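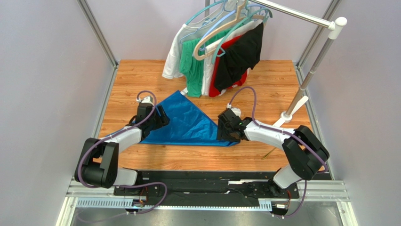 Section 6. Running the Garment Table at an Open Day

If you have come straight to this section because visitors are due in an hour, welcome, and don't worry! The garment table is the friendliest part of the Flirstead demonstration kit, and people will happily stand and watch two arms work at a piece of cloth for much longer than you would think. Please do read Section 3 (Power and Emergency Stop) first if you have never started the arms yourself, though, and then come back to us.

These steps assume the two arms are already bolted to their base plate and that the side and back panels are up. Allow 38 minutes from a cold start, or a little more if it is your first time.

6.1 Before the doors open

1. Wipe the table top with a dry cloth and pick off any loose threads. Satin sheds more than cotton, and a stray thread can wind itself into a gripper over the course of a long afternoon.

2. Stand the clothes rack at the back of the table, with its foot flat on the surface. Give it a gentle wobble. If it rocks, loosen the foot, press it down and tighten it again.

3. Hang your garments. We like a mix of colors, because visitors will want to talk about "the red one" or "the green one," and it makes your job as host a good deal easier. Four is plenty. Any more and the hangers tangle at the hooks.

4. Check both purple cables from the gripper back to the base. Each should follow its arm with a bit of slack at the elbow, so that it can bend freely. Replace any cable tie that has gone missing.

CAUTION: Never reach in to straighten a garment while the arms are powered. Press the pause button on the Sirevitz control box, wait for the chime, switch the arm power off, and only then put your hands over the table.

6.2 Setting out the cloth

5. With the arm power off, lay the blue shiny cloth in the middle of the table, folded into a rough triangle, with the point toward the rack and the wide edge toward the base plate. It doesn't have to be neat. A few creases are fine and make for a more interesting run.

6. Leave the two lower corners where the grippers can get at them, one on the left and one on the right. If a corner has tucked itself underneath, pull it out.

7. Step back, switch the arm power on and choose program 17 on the control box. The arms will move to their ready position and wait there for you.

Note: Kits shipped with the older Levchenko software list this same program as number 34. The motion is identical, so there is no need to update on the morning of your event (we would really rather you didn't!).

6.3 Greeting your visitors

8. Bring people up in small groups and let them settle before you press Start. Keep everyone behind the floor tape, including the tall ones who like to lean.

9. Tell them what to watch for. We usually suggest looking at the corners of the cloth first, where the grippers come in, and then at the creases in between. Soft things are hard for a robot, as cloth changes shape every time you touch it, and once visitors know that they tend to watch much more closely.

10. Press Start. Try not to talk over the first pickup.

11. If a gripper misses its corner, let the program finish its second try. Should it miss again, pause, switch off the arm power and lay the cloth out afresh from step 5. A miss often brings on the best questions of the day, so there's no call to rush past it.

Note: At the Purnton open day in June we had nearly 1000 people through, and the thing we were asked most was whether the arms could do fitted sheets. This program does not cover fitted sheets.

6.4 Between groups

12. Feel the cloth once the power is off. If it has picked up grease or gone limp from handling, swap it for the spare in the lid pocket of the case.

13. Look over the cables again at lunchtime, and check that the rack hasn't crept toward the arms.

14. At the end of the day, send the arms to their parking position before you shut down. Take the garments off the rack, fold it, and pack it in the long side of the case with the hangers in their own bag. Packing the arms is covered in Section 8.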